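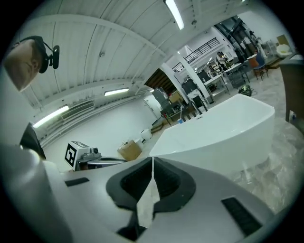
Magnus MacRitchie asked why the tub was back on the agenda when the last meeting had already agreed to move it. He had cleared a space for it by the stairs in April and had since lost that space to the Nakajima shelving. He would like the position fixed this time, in writing, with a measurement.

Minutes of the floor layout meeting, Fodeten unit, 17th May

Present: Latrice Quintanilla (chair), Yusri Setiawan, Magnus MacRitchie, Jalen Achterberg
Apologies: Tímea Vida (sent written comments, see items 3 and 5)
Notes: Yusri Setiawan

1. Notes of the April meeting

Accepted with one correction. Under "Drainage", the words "trap fitted" should read "trap ordered". The trap has not come yet. Jalen to chase the order.

2. Position of the bathtub

Magnus's question above was taken first. Latrice said the April decision stood as far as it went, but it had only said "clear of the work table", and everyone had read that differently.

Jalen had drawn up two positions. Position A leaves the tub on the marble-patterned floor and turns it so that the high end faces the wall. Position B moves it toward the stairs. Magnus said B was no longer possible without taking down the Nakajima shelving, and he did not want to take down shelving that had just been leveled. Latrice asked whether the shelving could go on the mezzanine instead. Magnus said the shelving could, but not what is stored on it, as the heavy fittings should stay at ground level.

Position A was agreed. The gap between the tub rim and the front edge of the work table is to be 667 mm, measured at the closest point. Yusri asked whether this should be taken from the outside of the rim or from the foot of the side, given that the side slopes. Agreed: outside of the rim.

The tub is to be lifted and not pushed. Four people, blanket on the floor first. Magnus pointed out that the tub is freestanding and not connected to anything, so the move can be made on any morning when enough people are in.

Action: Magnus and Jalen to mark the position with tape before the move. Tape to be the low-tack kind.

3. Floor

Tímea's written comment: the marble-patterned floor is being treated as a storage area and it should not be. Anything with an unprotected metal foot is to be kept off it. She also asked for the Hosier cleaner to be used in place of the general one, diluted as on the label.

Jalen said the Hosier cleaner left a film when he tried it by the door. Yusri thought the dilution had been wrong - the measuring cap had gone missing and the amount had been judged by eye. Agreed to try it again on a small area with a proper measure, leave it overnight and look at it in daylight as well as under the tubes.

A wider protective mat was discussed. Price from Pilleck is $400 delivered, against $319 for the narrower one. The narrower mat covers the area under the tub in position A but leaves the walking strip in front of the table bare. Latrice was in favor of the wider mat. Magnus would have preferred to spend the difference on lighting. The wider mat was approved, three to one, and Magnus asked for his preference to be noted.

Action: Jalen to order the wider mat. Delivery to the side door, not the front.

4. Work table

Yusri reported that the table beyond the tub is too full to be used as a table. Equipment has been set down there for short jobs and left. He proposed that every item on it be given a shelf place or an owner, and that anything with neither go up to the mezzanine for one month.

Jalen had no objection but did not want cases stacked there in the meantime. Stacks at the front are too close to the tub. Agreed that nothing is to be stacked within arm's length of the front edge, and that the front strip is for work in hand only.

Cups. The rule is no drinks on the work table. It was agreed in the winter and has not been kept. Latrice asked that it be kept. A drinks shelf will be put up by the corner fixture, at elbow height, and cups go there whether full or empty. Yusri offered an offcut for the shelf. Brackets to be bought.

Action: Yusri to list what is on the table and send the list round. Replies by the end of the following week.

5. Lighting

The fluorescent fixtures were discussed in connection with checking glossy surfaces. Jalen said that a long tube overhead gives a useful straight reflection when looking for ripples in a rim, and he would be sorry to lose it. Tímea's written comment made the opposite case: the reflection hides fine scratches, and a hand lamp held low shows them better.

Both methods to be written into the inspection sheet, tube first and hand lamp second. No change to the ceiling fixtures. Replacement tubes to be kept in stock, standing upright in the rack and not laid on top of the cabinets. Magnus noted that the steel beams are the only sound fixing points overhead and that nothing is to be hung from the corrugated panels.

6. Wall side and vent

The louvered unit on the left wall is to be kept clear. Cartons have a way of collecting on that side. Agreed that cardboard is flattened on the day it is opened and taken out through the doorway to the bin store, including boxes that somebody is keeping in case of a return. If a return is likely, the flattened box goes behind the shelving with the order number written on it.

Latrice asked for the louvers to be dusted with a dry brush. Jalen will do this when he does the railing on the mezzanine.

7. Stairs and mezzanine

Nothing is to be left on the stairs, even for a few minutes. Magnus has asked twice. The railing was checked by hand along its length on the morning of the meeting and no movement was found. One fixing at the stair end had been painted over and could not be inspected; the paint is to be scraped back and the fixing looked at.

Yusri asked about a weight limit for the mezzanine. There is a figure in the building papers, but the copy in the office is hard to read. Latrice to ask Fodeten for a clean copy. Until it comes, light goods only: packing material, display boards, spare blankets.

8. Any other business

Jalen asked whether the tub should have a fitted cover. Small tools have been rested on the rim in passing. Agreed that a clean moving blanket is enough for now, folded over the rim on the table side. Cost of a fitted cover to be looked into if the blanket keeps sliding off.

Magnus asked for the tape measure marked Hosier to be put back on its hook. It was in Yusri's coat.

Next meeting: in three weeks, same time, at the table if it has been cleared, otherwise in the office. Tímea to chair.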